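# Widari arm with Skuleo table-clearing software: long-term review

*1 April 2025*

**Verdict: 3 out of 10 as a household helper. Higher if you just like watching it.**

I've been suspicious of chore robots for years, and the Widari hasn't changed my mind much. It's a proper arm, solid and smooth-moving, and at £1,834 it costs less than I expected. The Skuleo software is another £300, and without it you get an arm that does nothing you haven't spelled out joint by joint.

What Widari claims is that it will "clear an everyday table". I gave it the most everyday table I could manage, with very little on it, and asked it to deal with what it found.

It is big. You don't notice this in the brochure. Once the arm is set up it takes over the tabletop, and the things it's meant to be tidying look like toys underneath it. It also gets in its own way, reaching round its own elbow to get at something a child could have grabbed from a chair. Then there are the cables. Mine went on the carpet and stayed there, so I'd gained one more thing to hoover round.

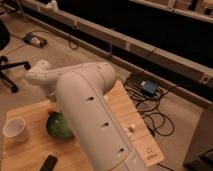
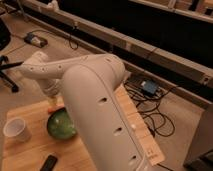

*The Widari bent over the tabletop, with the wrist near something green and the white cup further left.*

On to the job itself. I logged 173 attempts at picking up one object and putting it down somewhere sensible. Heavy, rounded things went best. Light cups went worst: the arm approached them very carefully, stopped, thought about it, and quite often knocked them over on the way out. Anything flat and dark lying on the wood was hit and miss, and I gave up on teaspoons.

Speed is the other problem. I can clear a table with two hands while talking to someone. The Widari clears it one item at a time, and you end up standing there watching in case it drops something, so you've saved no time at all.

I borrowed a Mikkelsen in November for comparison. It's quicker and a good deal louder, and it was no better with cups. The Weklow grips a friend swears by may help, but they cost extra and I'm not spending any more on this.

**Good:** steady movement, decent build, stops when you tell it to.

**Bad:** slow, greedy for space, cables, can't be left alone with a cup.

If you run a workshop and need the same part moved from the same spot all day, have a look. For the washing up, keep your money.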